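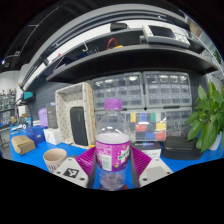 A bottle with a purple cap and label at the blue workbench in the Goodwin sorting room, with the storage drawers behind.

The Goodwin community workshop will open its sorting room to the public on Friday evenings from July, after a refit that put in a new bench and moved most of the small stock into drawers.

The room is at the back of the Warnitz Street building, past the bike stands. Until autumn it was used as overflow for the tool library, and donated goods were piled there until someone had time to go through them. Members voted to clear it at the last general meeting and set aside $3,000 for the work. Most of that went on the bench and lighting.

The workshop takes in household goods that people no longer want, including small speakers, lamps, desk organizers, baskets, packaging and empty drink bottles. Items that work are cleaned and put out on the share shelves at the front of the building. The rest is stripped for parts or sorted for recycling.

Around 67 households dropped something off last month, the workshop said in its members' notice. Small electronics and desk items made up the largest share, followed by kitchen things. The notice asked people to hold on to large furniture for now, as there is no space for it until the side shed is re-roofed.

Under the new arrangement, anything coming in goes on the bench first. It is checked, given a label and put in a drawer or a basket the same evening. Drawers are set aside for cables, fasteners, bulbs, bottle caps and spare lids, with others still to be assigned. A list of what is in each drawer will hang beside the door, and members can add to it in pencil.

Drink containers are handled separately. Bottles should be emptied and rinsed before they are dropped off, and caps can be left on. Money from the container refunds goes toward consumables such as glue, sandpaper and solder. Paper cups are not accepted, and neither are soft plastic bags, although clean bags in good shape can be left for people to carry things home in.

Cardboard boxes are welcome if they are small and dry. The workshop uses them to pack orders for the Jondia school fair, which takes a load of craft materials each year. This year's load will be made up over two evenings in the sorting room, and families from the school are invited to come and help fill the boxes.

The Friday sessions will run from 5:30 p.m. to 8 p.m. There is room for 10 people at a time, and children need to come with an adult. Closed shoes are required. Gloves are supplied, and tea and coffee are available in the front room for a gold coin.

Anyone who wants to use the bench for their own repairs can book it on weekday mornings for 30 minutes at a time. Bookings are made on the sheet at the front desk. Members have first pick of the times until the end of the month, and after that the sheet is open to everyone.

Drop-offs continue during normal opening hours at the Warnitz Street door. The lane entrance will stay locked while the paving is being fixed.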